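Rilluvero (software)

Rilluvero is a planning and perception package for two-handed handling of cloth. It takes demonstrations made with hand-held grippers, works out where each gripper was, and trains a controller that decides where to grab next. Its manual defines a garment as "a surface with opinions." The package was started by Majdi Rawashdeh and Leire Pacheco as an add-on to Urnstead, an older motion planner that had been written for boxes and assumed everything else was a box too.

Perception

The tracker estimates gripper motion from wide-angle video and marks each frame with the state of the jaws. Garment parts such as hems, cuffs and collars are labeled by a separate model, which early users knew mainly for its faith that any straight edge was a hem. Striped backgrounds encouraged it. Version 3 added a check on fabric texture, and complaints fell to a level the authors described as "conversational."
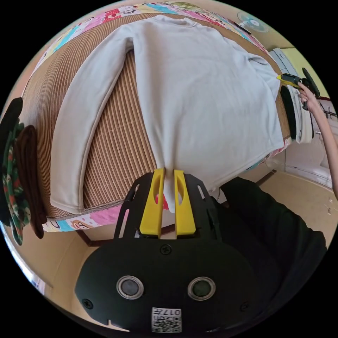 Sweatshirt on a bamboo mat, its hem held between yellow gripper fingers.

Planning

Folding is split into short skills, each with a start condition, an end condition and a timeout. The timeout is the most heavily used. A planner named Ogbonna strings the skills together and may back up as many as 7 steps before giving up, a limit set by Begoña Garrido after one test run spent an entire Monday reconsidering a sleeve.

Cloth held by two grippers at once gets its own module.

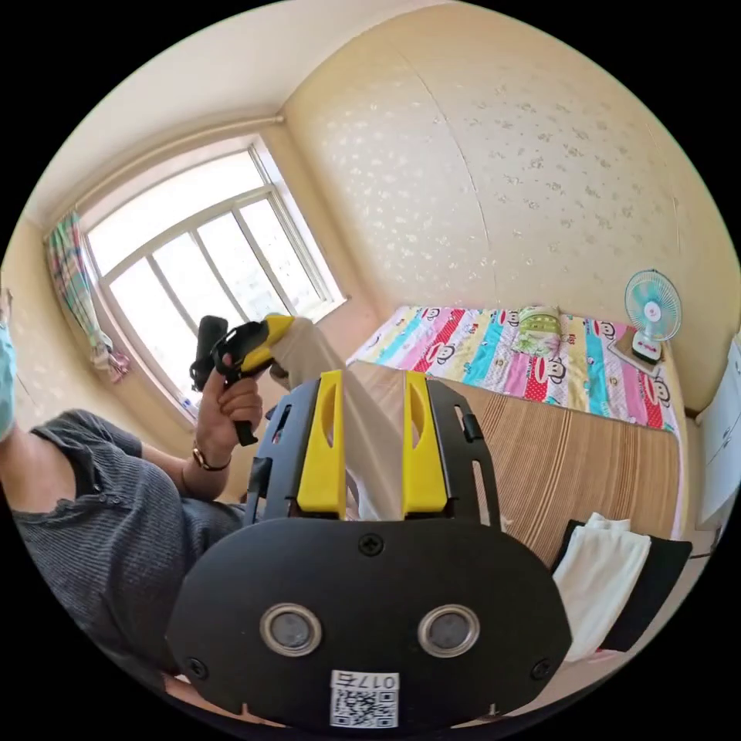

The module treats the cloth as a chain of points with a maximum length between the jaws, and slows both arms as that length is approached. Twist is estimated but not corrected. The open ticket on the subject has 181 comments, most of them agreeing that it should be closed.

Tooling and reception

Demonstrations are reviewed in Rostia, a browser tool that plays two video streams side by side and lets the reviewer trim the dull parts. The first public set held some 2331 clips. Yolanda Lorente's review praised the file format and said little about the folding. Rostia is maintained by Maximiliano Requena, who has twice announced that he no longer maintains it.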